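The Summer I Learned to Love the Screwdriver

Jul 25, 2020

I have owned computers for most of my adult life and, until this spring, had never once looked inside of one. I knew there was a motherboard in there. I knew there was dust. Past that, it might as well have been the engine room of a submarine.

What changed my mind was a $2,000 quote for a new desktop. I mentioned it to my neighbor Archie Shearer, expecting sympathy, and he laughed so hard he had to put his coffee down on my porch rail. Archie buys retired office towers by the carload and sells them, cleaned up, for a fraction of that (he named his little outfit Brumon, and he won't tell me why). "Come take one apart first," he said. "Then decide what you want to spend."

So I did, and oh, I was nervous! I kept touching the metal case to ground myself, long after Archie told me once was plenty. But the first surprise was how roomy it is in there once the side panel is off. The second was how much color there is. I'd pictured gray on gray. Instead you get a big green board crowded with tiny parts, memory sticks standing in their slots like books on a shelf, and then a SATA cable so blue it looks like it came out of a candy jar.
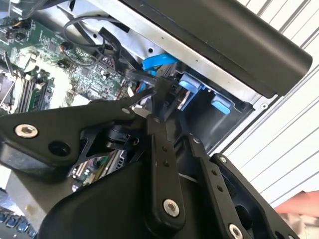 Follow the blue SATA cable and you find the drives.

Cables were where I started, and I'd tell any beginner to do the same. A SATA plug is a small flat thing, and on a lot of them there's a little metal clip you squeeze before pulling. I didn't know about the clip. I tugged, Archie winced, and we had a short talk about patience. After that I took a phone picture of every connector before I touched it, which felt fussy for ten minutes and then felt like genius when it was time to put things back.

Memory was the fun part. You press the latches, the stick pops up, and you lift it out by its edges. I did that 10 times in a row just because I liked the click.

The processor was another matter. You lift a lever, swing back a metal bracket, and there's the chip with its shiny lid, not much bigger than a postage stamp. Take it straight up and out, Archie says, and don't drag it, and for heaven's sake don't drop anything on the pins in the socket. I held my breath the whole time. Then I set the chip down and had to go stand in the driveway for a minute.

A tray helps more than any fancy tool, by the way. Mine at home is a muffin tin, with screws in the little cups and a folded cloth beside it for the bigger parts.
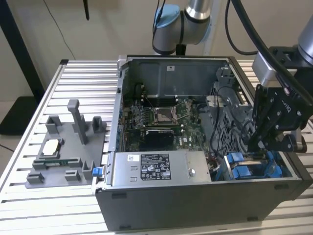 What I Ended Up Buying

I went home with one of Archie's towers, a second memory stick and a screwdriver he swears he didn't want back. The whole haul came to around $600, and most of that was the monitor I talked myself into.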